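How to Wrap a Plate of Pastries Without Wrecking Them

There are two ways to cover a plate of pastries. The first is to tear off a metre of cling film, watch it fold in on itself like a dying spider, swear, ball it up and start again. The second takes a bit longer to explain but uses a lot less film.

I learned the second from Adesuwa Nwosu, who ran the counter at the Adeyemi bakery in Undeston when I worked Saturday mornings there as a teenager. She could do a tray while carrying on an argument. I can do a small plate if everyone stays quiet.

What you'll need

A plate with a bit of a rim
Pastries, fully cooled
Clear plastic film, the ordinary kitchen kind
A clean, dry bench
Baking paper, if anything is iced

Let them cool first

Warm pastry gives off steam, steam hits plastic, and by morning tea you have something with the texture of a bath mat. Leave them on a rack until the undersides feel the same temperature as your hand. For small ones that's usually 75 minutes in my kitchen, longer in January, when the whole house is an oven anyway.

Don't cheat with the fridge. It makes butter pastry sulk.

Pick the right plate

Small plate, few pastries. Four on a side plate will stay where you put them. Four on a dinner plate will slide to one edge the moment you pick it up, and the film will go with them.

A glazed plate grips film better than a matte one. The plates I got at the Mutmont market look lovely and hold plastic about as well as a brick does. If yours is the same, plan on taking the film right underneath.

Clear a landing zone

You want bare bench on all sides of the plate, at least a forearm's width. Push the pot plant back. Push back whatever little set of drawers has drifted over from the craft table. Film will stick to anything except the thing you're wrapping, and it has a particular fondness for foliage, real or otherwise.

Wipe the bench down too. Crumbs under the film mean crumbs on the film, and after that it won't cling to anything. A veined stone benchtop is the worst for this, as half the crumbs pass themselves off as pattern. Run your palm over it.

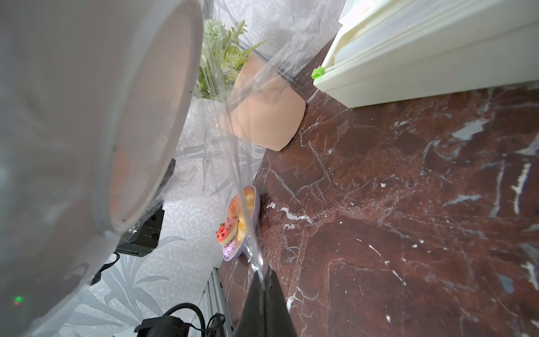

Then dry it. A damp bench will grab the sheet and hang on, and you'll be peeling it off in ribbons.

Drape, don't stretch

Pull out a sheet roughly twice the width of the plate. Hold it by the two near corners, let the far edge touch down on the bench past the plate, and bring your hands towards you slowly. The sheet should come down over the top like a bedspread. It will be wrinkled. Leave it wrinkled.

The urge to pull it tight at this point is strong and should be ignored. Tight film squashes anything with layers, and it lifts icing clean off. Adesuwa called this "paying for the pastry twice".

Pinch the near edge first

Gather the slack at the edge closest to you and press it under the rim. Do the far edge next, then the two sides. If you go round in a circle you'll chase one big fold all the way about and finish with a fistful of plastic and no seal.

Only now do you smooth, and only around the rim. The middle can stay as baggy as it likes.

If it's iced

Lay a loose square of baking paper over the top before the film goes on. Some people use toothpicks to hold the plastic up like a marquee. I've tried this, and I've also fished a toothpick out of a custard tart in front of my mother-in-law, so it's baking paper at our place.

When it all goes wrong

The film has stuck to itself. Put it in the freezer for 9 minutes. It comes apart more easily when it's cold, though by then you could have torn a fresh bit.

The film won't tear. The cutter on the box is blunt. I gave up and bought a Clilard dispenser with a sliding blade, and I've been smug about it ever since.

The film won't cling. Your rim is greasy. Wipe it with a dry tea towel and have another go.

How long they'll keep

Plain pastries will do overnight on the bench, as long as it isn't stinking hot. Anything with cream or custard goes in the fridge straight away. To bring the plain ones back, take the plastic off, move them to a tray and give them five minutes in a moderate oven. Take the plastic off first – I wouldn't mention it, but I have met my brother.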